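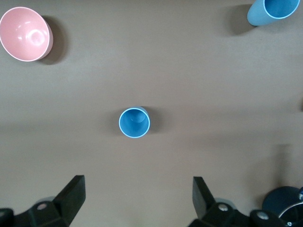 Meriem Bennani

Foltside Tenants' Association – minutes, 24 August 2018

Present: as per the sign-in sheet. Chair: Abdelghani El Khatib. Minutes: M. Bennani.

1. Last minutes. Approved, with one correction. The April minutes say Arketent "will" fix the stairwell lights. What their manager said was "should be able to." The lights are still out.

2. Summer potluck. Held in the courtyard. 

3. Laundry room. Arketent wants to replace the coin machines with a card system from Prorura. The letter promises "savings for residents." Mr. El Khatib asked where the savings come from if a wash goes up by 40 cents. The letter does not say. It also cites a survey in which 70 percent of tenants were in favor. No one present remembers being surveyed. Agreed to ask for the questions and the replies before we respond.

4. Pimentel Street gate. The quote is $1352, up from the last one, with 60 days' wait for parts. Two members felt we should take it before it rises again. I said – and asked to have it recorded – that this is what we were told last time. Vote put off until a second quote is in.

5. Other business. A request for bike hooks in the basement. Mr. El Khatib will measure the wall.

Next meeting to be posted by the mailboxes.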